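Gellach Community Library: Digital Access Program
Progress report to the Civora Fund
Prepared by Josée Robichaud, program manager
29th May

This report covers the second half of the grant year. Spending is within budget and the main activities are running. One item, the evening classes, is behind schedule and is dealt with further down.

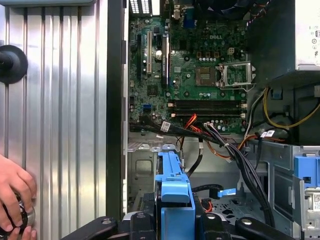
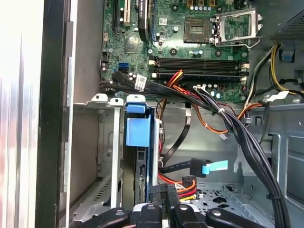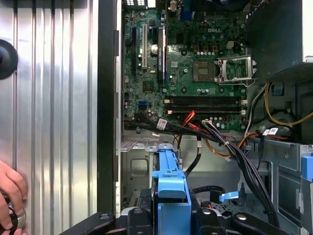
Desktop computer with the case open, motherboard in view.

Lending and visits
We issued 500 new library cards in the period, most of them to families in the two school districts added last year. Loans of large-print and audio titles went up after we moved them next to the front desk. The reading room now stays open until eight on two evenings, and use has been steady except during the April school break.

Public computers
The computer room is open for all library hours. Most people come in to fill out benefit forms, print documents or apply for jobs. Printing costs ran over by $70. We have moved that amount from the supplies line, as your guidelines allow.

Local history collection
The Zakharchenko family papers have been sorted and boxed. The earliest item is a land deed from 1870. A few of the ledgers have water damage and need outside conservation before they can be handled. We have one quote so far and have asked for another. Scanning of the letters will go ahead in the meantime.

Evening classes
The Prorier adult reading course started six weeks late. The instructor we had hired took another post and it took time to find a replacement. The first group is now halfway through the workbook. We would like to carry $4000 of the teaching budget into the next grant year so that a second group can finish the full course. A separate request form is attached.

Staffing
The part-time children's librarian position has been filled. The desk schedule is covered through the summer, with one gap on the late shift that I am covering myself for now.

Next period
We plan to finish the catalog for the local history boxes, open sign-up for the second reading group and replace the worn carpet in the children's area. The carpet is paid for by the town and does not affect your grant.

Attachments: budget table, carryover request, class attendance sheet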